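Checking and Adjusting Rig Tension on a Small Catamaran

Skaltetti Sailing Club, guidance for dinghy park users
Prepared by Halina Wilczyńska, Training Section
Last revised 2023-09-24

Members are asked to check rig tension at the start of the season in May and again after any passage in strong winds. These notes apply to the Drisent and to similar two-person catamarans kept at the club. Where the builder's handbook gives different advice, the handbook should be followed.

Before starting, place the boat on level ground with both hulls supported and the bows facing the wind. The mainsail must be down. Keep well clear of overhead cables when moving a boat with its mast raised.

1. Inspect each shroud from top to bottom. Wire with any broken strand must be replaced before the boat is sailed.
2. Check that the pins in the shroud adjusters are straight and that every retaining ring is taped.
3. Ask a second person to take the weight of the mast by pulling steadily on the trapeze wire on the side being adjusted.
4. Remove the pin, move the adjuster by one hole and refit the pin. Repeat on the other side so that both shrouds are set to the same hole.
5. Measure from the trapeze hook to each stern. The two figures should agree to within 5 mm.
6. Rotate the mast by hand in both directions. It should turn freely, without lifting from its ball.

Record the final hole number in the boat's logbook, together with the sail number. Crews using the Raju jib should repeat step 5 with the jib hoisted, as its luff wire takes part of the load.

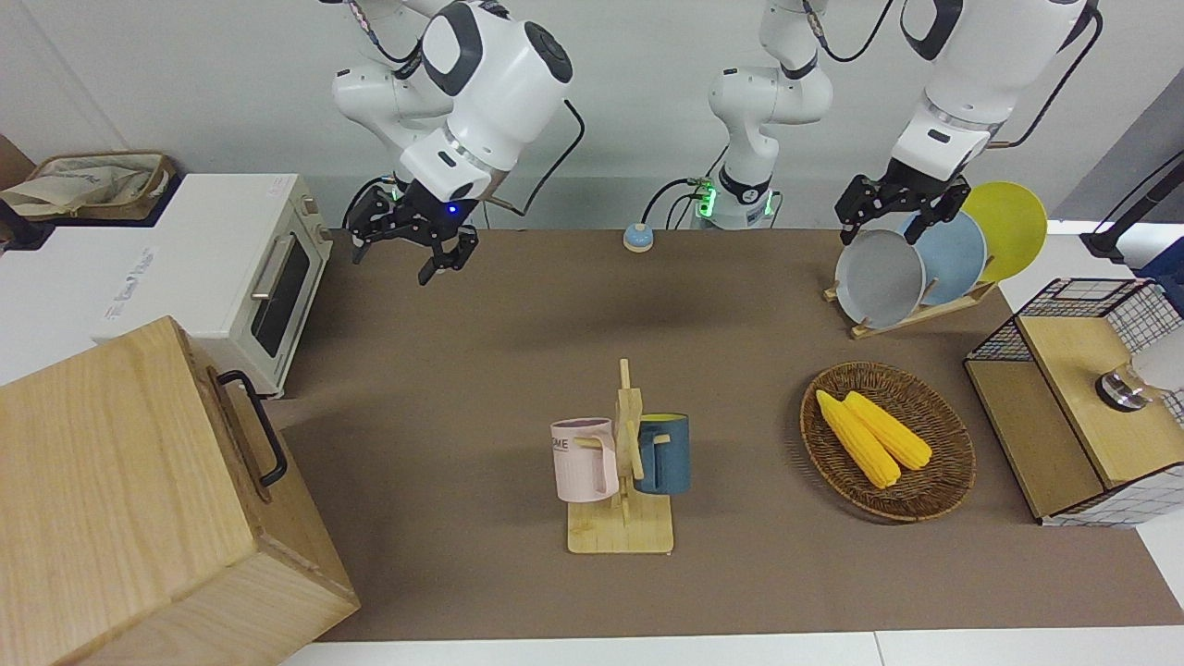

Replacement pins and rings are held in the bosun's store and should be signed for when taken.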